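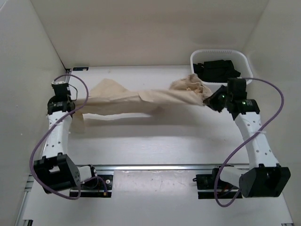

3.2 Garment state before folding

Creasing in unfolded laundry is seldom recorded in household textile studies, although it affects how long a person spends at the table. We graded 589 garments on a four-point scale, from flat (grade 1) to gathered (grade 4). Trousers made up 179 of these. A garment was graded twice: once held up by its ends, and once laid on a plain white surface with no smoothing by hand.

Grades given while a garment was held up were lower for light cotton than for heavier cloth. Bunching at one end was noted separately, as it hides the hem and waistband from the grader. In 41 cases the two grades differed by more than one point, and these garments were graded again on Thursday by a second person. 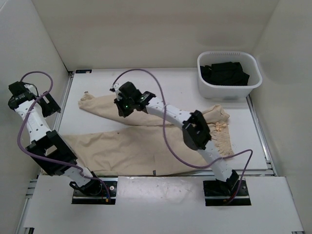 Halima Makokha
Research Associate, Textile Care Group, Cuvellow

Figure 4. Light tan trousers laid loosely on a white table, basket in the far corner. One leg runs diagonally and ends in a frayed hem.

Frayed or fringed hems were treated as part of the garment's length. Measuring to the last stitched line was tried first, but graders disagreed on where that line fell, and the Rieger method (measuring to the tip of the longest thread) gave closer agreement. Colour was recorded but not used in the analysis. Pale cloth on a pale table shows its creases mainly through shadow, so the ceiling lights were left at one setting for all grading.

Trousers with one leg lying away from the other were coded as "open". The code says nothing about creasing, and an open pair could receive any grade. Folding times for open and closed pairs are reported in Section 4.1.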